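**Ticket : le bras droit lâche le porte-gobelets au-dessus du sac**
Ouvert par : Hortensia Cárdenas
Projet : Truvell (deux bras, atelier partagé d'Ekercombe)
État : résolu, à surveiller
Étiquettes : pince, câblage, sac papier

Bonjour à tous, et pardon d'avance pour la longueur, je préfère tout écrire pendant que je m'en souviens encore !

Pour celles et ceux qui n'ont pas suivi : Truvell, c'est le petit montage à deux bras que nous construisons sur nos soirées libres, avec I-seul So pour la mécanique et Su-bin Kwon pour le logiciel. L'exercice du moment est de ranger une commande à emporter : les porte-gobelets en pulpe moulée dans le sac en papier, puis le reste de ce qui traîne sur la table. Sur le papier c'est tout simple, et c'est bien pour cela que nous l'avions choisi (nous avons été un peu naïfs, je crois).

**Symptôme**

Le bras droit prend le porte-gobelets sans difficulté, monte, se place au-dessus du sac, et là, à la descente, la pince s'ouvre toute seule. Pas à chaque fois : sept ratés sur une série de 60 essais. Le porte-gobelets tombe alors sur le bord du sac, ou à côté, et une fois il a emporté le sac entier avec lui. Le bras gauche, qui exécute le même programme en miroir, n'a jamais eu le problème.

**Ce que j'ai essayé en premier, sans succès**

- Redémarrer les deux contrôleurs, évidemment.
- Refaire le zéro de la pince droite. Elle se ferme bien, elle serre bien, et pourtant elle s'ouvre quand même.
- Baisser la vitesse de descente. Moins de ratés, mais toujours des ratés, et l'essai devient interminable.
- Changer les patins des doigts. Ceux d'avant étaient un peu lustrés, donc ce n'était pas du temps perdu, mais ça n'a rien changé au fond de l'affaire.

Dans le journal, l'erreur est toujours la même, `1104` (Su-bin l'écrit 1,104 dans son tableur, avec la virgule, ne vous laissez pas surprendre si vous la cherchez). C'est notre code à nous pour une perte de communication avec le servo de la pince. Après cette erreur le servo retombe en mode libre et les doigts s'écartent.

**Commentaire de Su-bin Kwon**

> Le logiciel fait ce qu'on lui a demandé, hélas. J'avais mis « libre » comme état de repli pour ne pas griller le servo quand quelque chose coince. Je peux mettre « maintien » à la place, mais on masquerait une vraie coupure. Regarde plutôt à quel moment du mouvement ça arrive, et si c'est toujours au même angle du poignet, cherche du côté du câble.

C'était le bon conseil. J'ai repris les journaux un par un avec une tasse de thé, et toutes les coupures tombent quand le poignet approche des 90 degrés, main au-dessus du sac. Jamais ailleurs !

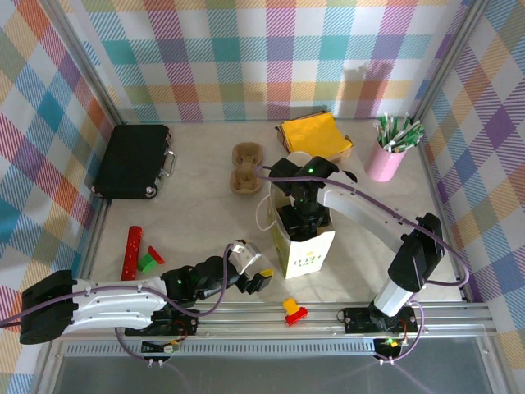
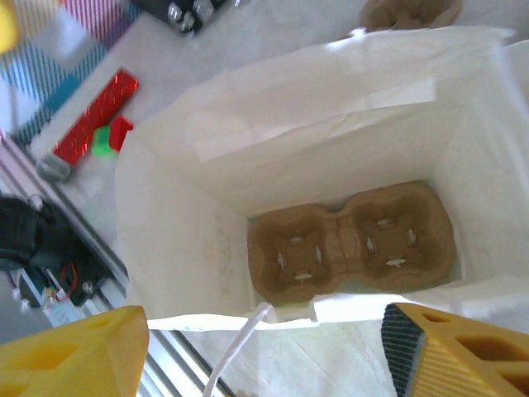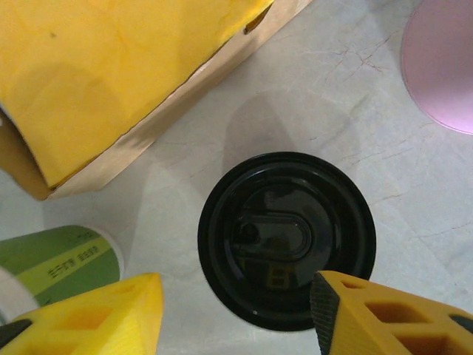 *Dernière modification de la page : samedi, 18 h 40, par H. Cárdenas*

**La cause**

Le câble violet du bras droit, celui qui descend de la pince jusqu'à la petite carte de commande. Je l'avais posé moi-même, un peu vite, avec trop peu de mou au niveau du poignet. Bras tendu, tout va bien. Poignet plié vers le fond du sac, le câble tire sur son connecteur, un contact se soulève une fraction de seconde, et voilà notre erreur. À gauche j'avais laissé une boucle plus généreuse, par pur hasard, je n'ai aucun mérite.

I-seul a confirmé à la main, moteurs coupés : en pliant doucement le poignet et en touchant le connecteur du bout du doigt, on sent très bien la traction. Le multimètre en mode sonnerie bipe, se tait, puis bipe de nouveau.

**Réparation**

1. Couper l'alimentation et attendre que les voyants s'éteignent.
2. Débrancher le câble côté pince, puis côté carte.
3. Refaire le connecteur côté pince (le contact du milieu était un peu écarté).
4. Reposer le câble avec une boucle de 7 cm au poignet, tenue par un collier peu serré.
5. Plier le poignet à fond dans les deux sens, à la main, en regardant la boucle -- elle doit s'ouvrir et se refermer sans jamais se tendre.
6. Rebrancher, refaire le zéro de la pince, relancer la série.

Pour le câble de rechange, nous avons pris celui de chez Farnar, un peu plus souple. L'ancien est dans le tiroir du bas avec une étiquette « douteux », merci de ne pas le remettre en service, même pour dépanner !

**Résultat**

Nouvelle série, même nombre d'essais, aucune erreur de communication. Il reste deux dépôts de travers, mais pour une raison qui n'a rien à voir : le bord du sac s'affaisse un peu vers l'intérieur et le porte-gobelets frotte en passant. Parisa Talebi propose de replier le haut du sac vers l'extérieur avant de commencer. J'aime bien l'idée, mais j'aimerais aussi que Truvell se débrouille avec un sac mal ouvert, comme nous tous. J'ouvrirai un ticket séparé.

**Commentaire de Mal-soon Ra**

> Bravo ! Pendant que tu y es, regarde aussi les couvercles. Les noirs sont brillants, et chez moi la détection sautait dès qu'un doigt jaune s'y reflétait.

Bien vu, merci Mal-soon. J'ai noté le reflet sur la liste de Su-bin, avec une question à laquelle je n'ai pas de réponse : est-ce qu'on masque la zone des doigts dans l'image, ou est-ce qu'on déplace la lampe ? Si quelqu'un a déjà testé l'un ou l'autre, je suis preneuse.

**Reste à faire**

- [x] Refaire le connecteur droit
- [x] Reprendre la boucle du câble droit
- [ ] Vérifier la boucle gauche par la même occasion
- [ ] Passer l'état de repli du servo en « maintien » avec alarme sonore (Su-bin)
- [ ] Ticket séparé pour le bord du sac
- [ ] Racheter des colliers, il en reste une petite poignée

Je laisse le ticket en surveillance encore un peu. Si l'erreur revient, notez l'angle du poignet à la suite de ce message, s'il vous plaît, même si vous êtes pressés de rentrer.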